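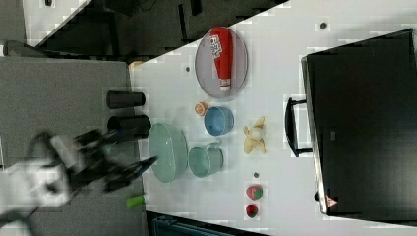 Lies Aerts wrote in to say that a list of condiments which leaves out brown sauce isn't a list, it's a provocation. Her note arrived at ten past six in the morning and has been added to the issues page, where it has company.

Datasets > Food > Okix Table Sauce Names

Last updated: December

# Okix Table Sauce Names

A plain text table of what people call the things they put on their chips. It holds 1761 entries, one per line, gathered from café menus, shop shelves and relatives who were asked once and kept going.

## What's in it

Each row has a name, a spelling as found, a region and a note. The note column is where the trouble is. It was meant for things like "older speakers only" and now contains a fair amount of opinion about mayonnaise.

- `sauces.csv` — the main table
- `disputed.csv` — 359 entries on which two or more contributors would not budge
- `regions.txt` — region codes, drawn up before we knew where Toon Declercq thought the coast began

Brown sauce is in `disputed.csv`. It has always been in `disputed.csv`. Lies has been told.

## Where it came from

The first batch was typed up from the menus at Skidside, a café that has changed its mind about the word "relish" three times and kept every version. The second came from the Onia shopping lists, which are handwritten and mostly legible. Kalniņš supplied the mustard section in one go, sorted by strength, and asked for it to stay that way. It has been sorted by alphabet.

## Known problems

"Red sauce" and "ketchup" are separate entries. Merging them was tried in version 2 and undone in version 3, after letters.

"Salad cream" has no region code. Every code we gave it drew a complaint from the region in question.

Accents were lost from part of the mustard section during a file conversion. We have put back the ones we noticed.

"Gravy" was ruled out as not a sauce, then let back in as a courtesy. Please don't reopen this. If you must, Toon reads the issues page after lunch and is at his most patient before four.

## Using it

Free for any purpose, including settling arguments, for which it has so far been no use at all. Credit "Okix Table Sauce Names" and say which version you used. Corrections are welcome with a source. A grandmother counts as a source — one per household.

Get the Okix newsletter when a new version comes out. We won't share your address. Unsubscribe at any time.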